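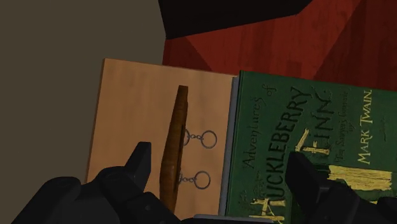
One comment left on last year's version of these notes asked why the simulator should bother with a readable book cover at all, when the grasp planner only ever receives a mask and a depth map. The cover matters at the step before that, where the mask is made, and most of this unit is about that step.

Unit 7. From wrist view to grasp candidate
Revised April 19, 2026

Reading before class: the Statcombe manual, chapters on camera frames and on segmentation output. Skip the part on calibration targets. In simulation the camera pose is known exactly, and we come back to calibration in November.

1. What the wrist camera gives you

The gripper is part of its own view. Both fingers are in the picture, and the right one covers some of the green book. Any pixel on a finger must be removed before you fit anything to the depth data. In Statcombe you do this by rendering the gripper model at the current joint values and subtracting it. Grow the rendered mask by 7 pixels first. Without that margin, thin strips of finger edge stay in the point cloud and the planner treats them as obstacles.

2. Objects that touch

The book lies right against the tan board and overlaps its edge. Depth alone will often merge the two into one region. Color separates them easily in this case, but color also splits things that belong together. The lettering of HUCKLEBERRY and the yellow parts of the illustration can come back as separate regions on one cover. Run the Egilsson merge step after segmentation, with the plane tolerance left at its default, and check the result by eye.

3. Thin parts

The rings and short chains beside the brown stick are only a few pixels wide. The depth filter tends to erase them. For a grasp on the stick that may seem harmless, but the chains are attached to it, so a planner that has lost them will place a finger straight through them. Keep the unfiltered mask and pass it to the collision checker as a second input.

4. Lab task

Load scene 423 from the Bokwood set. Sample 35 grasp candidates on the stick, first with the filtered mask and then with both masks. Save the rejected candidates too, along with the reason code for each. Hand in the two logs and half a page on where they differ. If your sampler hangs, update the Grerero bindings and restart the kernel.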